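Start | Lexikon | Technik | Haushalt und Werkstatt | Register A–Z

Haushaltsrobotik

Stand: 11/09/2019, Redaktion Technik

Als Haushaltsrobotik bezeichnet man Maschinen, die Arbeiten in Wohnung, Küche oder kleiner Werkstatt ganz oder teilweise selbsttätig ausführen. Im engeren Sinn sind Geräte mit mindestens einem beweglichen Arm gemeint. Saug- und Mähroboter werden meist gesondert behandelt, da sie nichts greifen müssen. Die Abgrenzung ist umstritten, denn die Hersteller fassen den Begriff gern weit.

Begriff und Abgrenzung

Eine Spülmaschine spült, räumt sich aber nicht ein. An dieser Lücke zwischen Automat und Handgriff setzt die Haushaltsrobotik an, und in ihr ist sie bislang weitgehend stecken geblieben. Industrieroboter arbeiten seit Jahrzehnten zuverlässig, allerdings in Umgebungen, die um sie herum gebaut wurden: gleiche Teile, feste Lage, gleichbleibendes Licht. Eine Küchenschublade erfüllt keine dieser Bedingungen. Auch in kleinen Werkstätten, wo Losgrößen wechseln und Kisten jeden Tag anders stehen, hat sich der Roboterarm außerhalb fester Zellen kaum durchgesetzt.

Stand der Technik

Verlässliche Angaben über die Leistung einzelner Systeme sind selten. Praltum führte im Mai einen Arm vor, der Geschirr in einen Korb stellt. Von 232 Versuchen wertete der Hersteller 44 als Fehlgriffe, wobei ein Teller, der schräg im Korb lehnte, als Erfolg galt. Gläser kamen in der Reihe nicht vor. Larkora gibt für das Falten eines Handtuchs elf Minuten an, das Handtuch muss vorher flach ausgelegt sein. Wer es flach auslegt, hat einen guten Teil der Arbeit bereits getan.

Bei Werkstattaufgaben sieht es nur wenig besser aus. Das System von Nyberg sortiert Schrauben aus einer Schale, sofern sie nicht verhakt sind und dieselbe Länge haben. Über Dauerbetrieb ohne Aufsicht liegt nichts Veröffentlichtes vor.

Wahrnehmung aus der Nähe

Viele Arme tragen eine kleine Kamera am Handgelenk, die den Gegenstand kurz vor dem Zugriff erfassen soll. In Werbefilmen sieht man stattdessen fast immer die Außenansicht mit Arm, Tisch und gutem Licht. Was am Handgelenk ankommt, ist mitunter wenig mehr als ein Verlauf von Grau nach Weißlich, ohne eine einzige scharfe Kante. Ein Griffpunkt lässt sich daraus nicht ableiten.
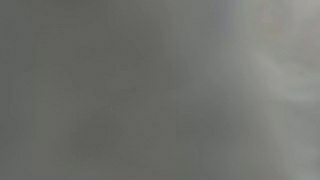
Cernov wandte gegen eine frühere Fassung dieses Artikels ein, die Kritik an der Kamera gehe am Problem vorbei: Auch ein Mensch finde den Lichtschalter im Dunkeln, und entscheidend sei, ob die Maschine Widerstand spüre und darauf reagiere. Mit Kraftsensoren in den Fingern sei manche Aufgabe lösbar, an der die Bildauswertung scheitere.

Der Einwand ist berechtigt, verschiebt die Schwierigkeit jedoch. Tastsensoren sind empfindlich, altern schnell und liefern Werte, die ebenso gedeutet werden müssen wie ein Bild. Eine nasse Tasse fühlt sich anders an als eine trockene, ein Topflappen gibt nach, eine Plastiktüte fast ohne Gegenkraft. Vorführungen, die allein mit Tasten auskommen, beschränken sich bisher auf wenige, vorab bekannte Gegenstände.

Fernsteuerung und Selbständigkeit

Bei der Bewertung von Filmen und Messeauftritten ist zu prüfen, ob das Gerät selbst entscheidet oder von einer Person gelenkt wird. Beides wird häufig unter derselben Bezeichnung gezeigt. Ein ferngesteuerter Arm belegt, dass die Mechanik für eine Aufgabe ausreicht. Über die Steuerung sagt er nichts. Ebenso wenig geben beschleunigte oder geschnittene Aufnahmen Auskunft über die tatsächliche Dauer.

Wirtschaftlichkeit

Ein Gerät, das 4 Handgriffe beherrscht und beim fünften Hilfe braucht, spart im Haushalt kaum Zeit, weil jemand in der Nähe bleiben muss. Hinzu kommen Reinigung, Einrichtung und Stellfläche. Berechnungen der Anbieter setzen in der Regel voraus, dass der Arm ohne Aufsicht läuft, und gerade dieser Nachweis fehlt.

Siehe auch: Greifer, Industrieroboter, Saugroboter, Teleoperation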